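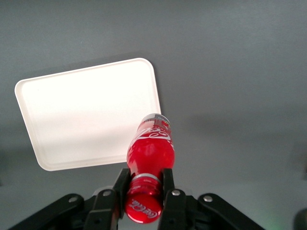 School canteens in Warkus to bring back washable trays

Pupils at five primary schools in Warkus will eat from reusable trays again when the new term starts in September, after the district council agreed to end its contract for throwaway card ones.

The council will buy 2000 white trays from Stustex, which already supplies the town's two care homes. Delivery is due in July, and the trays will be stored at the Danzer Road kitchens over the summer break.

Washable trays were dropped six years ago when the old dishwashers at three of the schools failed and there was no money in that year's budget to replace them. The card trays were meant to last for one winter. They stayed, and parents have complained ever since about soggy bottoms and the amount of rubbish left behind after lunch.

A report to councillors said the largest of the schools, Gorkano Primary, has 510 pupils on its roll and fills more bins on a school day than the leisure centre next door. The smallest, out on the moor road, has its waste collected only once a week, and staff there have had to keep full sacks in a locked shed to stop foxes getting at them.

New dishwashers have now been fitted at all the schools. The last went in at Gorkano over the spring holiday, along with a wider serving hatch and a second sink. Kitchen staff will be given a paid half day of training before term begins.

The council said the price of school lunches would not go up as a result. It expects the trays to pay for themselves in their third year, although that depends on how many are broken or go missing. Each school will hold a small number of spares.

Not everyone is in favour. A petition signed by 227 people asked for the money to be spent on longer kitchen hours, so that more food could be cooked on site. At present hot meals for two of the schools are made at Danzer Road and driven over in insulated boxes, and some parents say the food is past its best by the time the second sitting begins. Councillors said they would look at the request in the autumn, when the delivery contract is up for renewal.

The card trays still in stock will not be thrown away. Schools can use them for packed lunches on trips and sports days until they run out – the council thinks that will be some time next spring.

Menus for the autumn term are being drawn up now. Parents of children with allergies who have not yet filled in a meal form can get one from the school office, and should hand it in before the end of the summer term. Forms from last year will not be carried over.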